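Vellera Two-Level Produce Rack
Wood and black metal, for farm shops, corner groceries and market halls
Made by Valdovinos Store Fittings, Nodcombe

We have been building the Vellera for a good many years now, and it is still the rack we are happiest to see leave the workshop. It began when a greengrocer asked us for something that would show off her fruit without hiding her vegetables (she had very little floor to spare, bless her), and the answer was to put one above the other. You get a shelf up top for the fruit people reach for without thinking, and a slanted tray below for everything that goes into the soup pot. 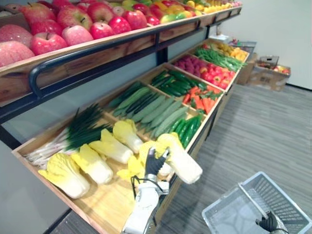
The lower tray is where we have spent most of our time over the years, and it's the part customers write to us about. Partitions that stand too high make a display look like a filing cabinet, and they get in the way of your wrists when you're stocking. Ours are kept low, so a big vegetable like napa cabbage can lie on its side in the bin and still be lifted out over the edge without a struggle. The slope brings the produce toward the shopper, and it looks generous even late in the day when the bins are getting thin. Up above, the black metal handrail runs along the front of the shelf on short brackets, and you can crowd your apples right up to it, which is just what we hope you'll do!

Filling it is a pleasure, and everyone has their own way. Teodoro Cervantes in our showroom likes the heavy, pale things closest to the customer and the bright colors farther down, so there is something to walk toward. Iraís Medrano would start with tomatoes every time, and the two of them have never settled it. If you are dressing a showroom, a school market or a window, we also sell the Purano artificial produce, by the piece or by the box, and it sits in the bins very nicely.

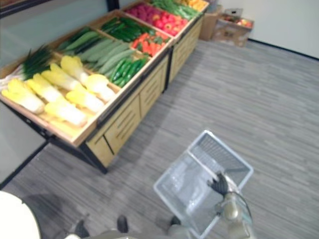
Long display table with napa cabbages up front, then cucumbers, zucchini, peppers and tomatoes.

Details
Lower tray: light wood, slanted, divided into bins
Upper shelf: wood, with black metal handrail
Frame: black metal
Length: 2000 mm per section
Upper shelf depth: 200 mm
Lower tray depth: 800 mm
Assembly: 2 people and an afternoon

Care
Wipe the bins with a barely damp cloth and let them dry before you restock. Please don't hose them down. A little food-safe oil in May keeps the wood looking fresh through the summer.

Ordering
Sections can be joined end to end, so do measure your wall first and send us a sketch, however rough. Call or write to the Nodcombe showroom and ask for Iraís.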